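Cedstead Council Budget Votes, README

Roll-call votes and line-item amendments from the Cedstead town council's yearly budget sessions, in tabular form.

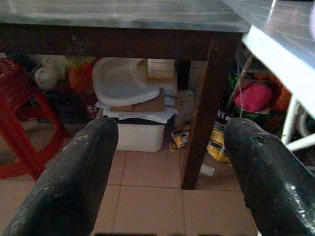
The release has 2 tables. votes.csv holds one row per member per motion. amendments.csv holds one row per proposed change to a budget line, with the amount before and after. The tables join on motion_id.

Coverage
Sessions from 2000 onward. Budget sessions open in January and usually close by March. Special sessions are left out unless a budget line was changed. The Geltmont district was merged into Cedstead partway through the period; its earlier votes are not included.

Source
Minutes were typed from the printed council record. More than 73 motions had no roll call in the minutes and are marked voice in vote_type. These have no rows in votes.csv.

Fields
motion_id - text, unique within a session
member_id - integer, stable across terms
vote - yes, no, abstain, absent
line_code - budget line, Nellarness scheme
amount_before, amount_after - whole dollars, not adjusted for inflation

Line codes
The town changed its chart of accounts twice. Old codes were mapped to the Nellarness scheme by hand. Where one old line was split, the full amount sits under the first new code and split_flag is set to 1. Do not sum flagged rows by department.

Known problems
Members who changed party during a term carry the party held at the start of it. Page numbers in the 10 oldest minute books are unreliable. Totals for the Kang Street depot are counted under both roads and buildings in some sessions - check source_page before using them.

License
Free to reuse with credit. Corrections should give the motion_id and the page of the minutes.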